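Início Bancadas Armários Iluminação Peças Contactos

Bancada de oficina Stomasholm, tampo de faia

Dezembro - texto de Shoshana Escobedo

Referência 2535

A Stomasholm é uma bancada fixa para oficina de reparação, sala de manutenção ou garagem. Tem estrutura em aço soldado e tampo em faia maciça lamelada, com 80 cm de profundidade. Fornece-se em duas larguras, 150 e 200 cm, com a mesma altura regulável.

A carga máxima admitida é de 300 kg, distribuída por todo o tampo. Para cargas concentradas, por exemplo um torno de bancada grande ou uma prensa manual, o equipamento deve ficar por cima de uma das pernas e ser aparafusado com anilha larga do lado de baixo. O meio do vão serve para desmontar, limpar e montar peças, não para bater.

Tampo

O tampo sai da fábrica com duas demãos de óleo. Não leva verniz. O verniz estala com as pancadas e depois deixa entrar o óleo de motor, que já não sai. Com o acabamento a óleo basta lixar a zona marcada com grão 120 e voltar a aplicar. Numa oficina com uso diário convém fazê-lo uma vez por ano, nas duas faces e nos topos. Se só se tratar a face de cima, a madeira pode empenar.

O rebordo da frente é boleado. Quem precisar de aresta viva para fixar grampos deve indicá-lo na encomenda, em observações.

Estrutura

Perna em tubo quadrado, travessa traseira e prateleira inferior em chapa dobrada. Pintura a pó cinzenta. Os pés regulam-se com chave de bocas e compensam desníveis do pavimento até 30 mm. Cada pé tem um furo para fixação ao chão - a bucha não está incluída, depende do tipo de pavimento.

A travessa traseira tem rasgos para passar cabos e ranhuras onde encaixa o painel perfurado Helik, vendido à parte. O painel antigo, de ganchos redondos, não serve nesta bancada.

Gavetas

A versão base traz um bloco de 2 gavetas com fechadura comum. As calhas são de extensão total e o bloco monta-se à esquerda ou à direita. A gaveta de cima é baixa e aceita os separadores Gorkix. A de baixo leva caixas de brocas, um berbequim ou um jogo de chaves de caixa na mala.

As gavetas vão travadas com fita para o transporte. Retire a fita antes de montar o bloco, depois fica difícil lá chegar.

Montagem

São precisas duas pessoas. O tampo da versão de 200 cm pesa 62 kg e não deve ser levantado por uma só. Monta-se primeiro a estrutura com os parafusos apenas encostados, nivela-se, aperta-se tudo e só depois se pousa o tampo. Os furos do tampo são ovais ao comprimento para a madeira poder trabalhar. Os parafusos do tampo apertam-se à mão, sem aparafusadora de impacto.

As instruções em papel seguem dentro da gaveta de baixo. A folha das primeiras unidades mostrava a travessa ao contrário. A posição correta é com os rasgos virados para cima.

Na encomenda indique: largura, lado do bloco de gavetas, tipo de rebordo e se quer a prateleira inferior. Sem indicação, enviamos 150 cm, gavetas à direita, rebordo boleado e prateleira incluída.

Entrega

Entrega em palete, à porta, no piso da rua. O motorista não sobe escadas nem faz a montagem. Verifique os cantos do tampo antes de assinar a guia e escreva nela qualquer dano que encontrar. Para marcar hora ou pedir plataforma elevatória, fale com Marcus Begay, no armazém. O levantamento em loja faz-se a partir das 9h30.

Garantia de cinco anos na estrutura e de dois nas calhas e na fechadura. O tampo está coberto contra descolagem das lamelas. Manchas, riscos e queimaduras ficam de fora.

Artigos relacionados

Painel perfurado Helik para bancada
Separadores de gaveta Gorkix
Banco de oficina Kuo, altura regulável
Óleo para tampos, lata de 1 litro
Jogo de pés reguláveis, quatro unidades
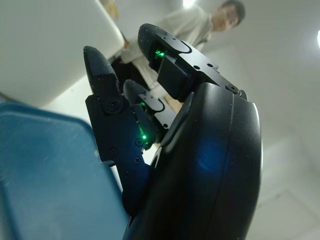
Peças pretas vistas de baixo, com reflexo azul.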